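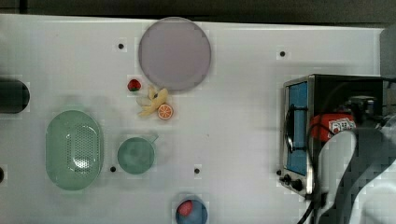
*Plate beside a strawberry, a toy banana and an orange slice.*

# Rillow Toy Library – Frequently Asked Questions

**Who can become a member?**
Any family living in Rillow or Tirus. You need to show one paper with your address, and the child does not have to be present.

**How many toys can I borrow?**
You can take 6 items at one time. A set in a bag counts as one item, also when it has many small parts.

**How long can I keep them?**
The loan is for 30 days. You can extend it once by e-mail, if no other family is waiting for the same toy.

**What happens if a part is lost?**
Please tell us when you return the set. For small parts we ask 2 dollars. For a bigger part we look first for a replacement, and then we write to you with the price.

**Do I have to clean the toys?**
Yes, please wipe them with warm water and mild soap. Do not put them in the dishwasher – some colors become pale.

**Are the toys suitable for babies?**
Not all of them. The bags with a red label contain small parts and are only for children over three years.

**Can I give you my old toys?**
We are happy to receive them, but our shelves are full until February. Soft toys we cannot accept.

**Where do I return a toy when you are closed?**
In the box at the side door, 23 Gape Street. Puzzles should be closed with a rubber band.

Last updated: Saturday, December 7, 2024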